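Chapter 3
Sorting and Pairing the Wash

When you finish this chapter you will be able to sort small clothes by color and kind, find the pairs, and put them away so that they stay together. You will need a clear table and the basket from the exercise on page 83.

Many students of housekeeping hurry through the small things. They fold shirts and towels with great care, and then they push all the socks into one drawer. In the Sinlow guesthouse, where Valbona Stojanović taught the laundry course, every new worker began with socks and stayed with them for 30 minutes each morning. Only after this could they touch the bed sheets.
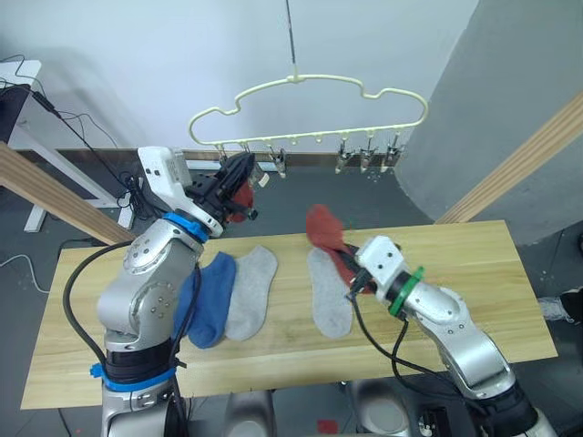

Pairing is easier when you divide it into two steps. First lay the socks flat, one beside the other, with space between them. Then look for the same color. Red socks are quickly found, even when one of them is crumpled and the other hangs over a gray one. Light gray socks need more patience, for two of them can look the same from far and still have a different length or a different heel. Put one on top of the other and compare the toe, the heel and the edge. A single sock, like the blue one, waits at the side of the table until the rest is finished.

We now study three ways to join a pair: the fold, the roll and the tuck. The fold comes first. It does not stretch the edge of the sock, and it takes little room in the drawer.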